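Chapter 4. Planning the Shared Floor

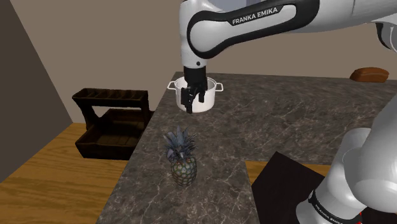
Fig. 4.1 A robot arm with its gripper at a white cooking pot (computer rendering).

18 shares | 2 comments

Before any furniture. Before paint, before the lighting plan. Ask who crosses the floor and when. Most school interiors go wrong right there, at the first meeting, when somebody opens a chair catalog.

This chapter is on circulation and zoning in libraries and study halls. Chapter 3 did classrooms, one room, one door, simple. A shared floor has several doors and no single owner. People pass through it, wait in it, eat in it when they shouldn't.

Start with a walk-through. Go at 8 in the morning, again at noon, again late. Bring a floor plan and a pencil. Draw the paths people take, including the dumb ones – the cut behind the printer, the squeeze between shelf and column. Those lines matter more than the ones on the architect's drawing.

The Pladberg library is our running case. One long room, windows on the north side, stairs at each end. Built for quiet reading, now used by around 200 students a day, most of them talking. The staff asked for more walls. The designers, a small office called Tineck, asked for a month to watch first. They got it, barely.

What they saw: the loud tables were all near the east stairs. Nothing to do with the kind of student. People sat down where their friends came up. So the loud zone was already there, it just had the wrong furniture and a hard ceiling over it.

The fix was cheap, mostly. Group tables moved to the east end for good. Acoustic panels overhead. Shelving turned sideways to make a soft edge, low enough to see across. The quiet seats went west, and the west stair door got a closer so it stopped banging. Total walls built: 2, both short.

Compare Hoarau, a newer building we come back to in Section 4.3. Glass rooms everywhere, bookable, nice looking. Half empty in the morning and fought over by three. The corridor beside them was drawn too wide to feel like a room and too narrow for for a table. Keep that corridor in mind when you do the exercises.

Some terms before we go on. A path is where people move. A stop is where they slow down – a desk, a notice board, a water fountain. An edge is whatever tells you one zone has ended, and it can be a wall, a rug, a change in light. Beginers reach for the wall every time. Try the other edges first.

Section 4.1 covers mapping paths. 4.2 is noise and how far it travels, with the Clulatis chart for rough estimates. Have a plan of a building you know well on the table before you start 4.1. Any scale is fine.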